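Old drawers find a new life at Ellis

15/09/2021

If you have a tired old piece of furniture with a handle missing, Floarea Avram would love to hear from you! Her repair evenings at the Ellis hall are back for a second season, and the first one filled up so fast that more chairs had to be carried in from next door.

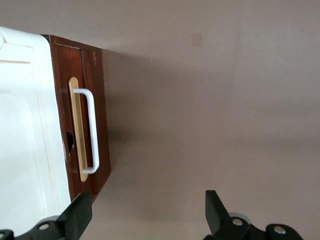

Handles are her great passion -- she keeps 100 of them in biscuit tins, sorted by size, and she will happily talk you through every last one while the kettle boils. Alina Dinu is there too, for hinges and anything that sticks.

The evenings start at 7 and cost 5 lei, tea included. Bring your own screws if you have them, and please do label your drawers before you leave them overnight.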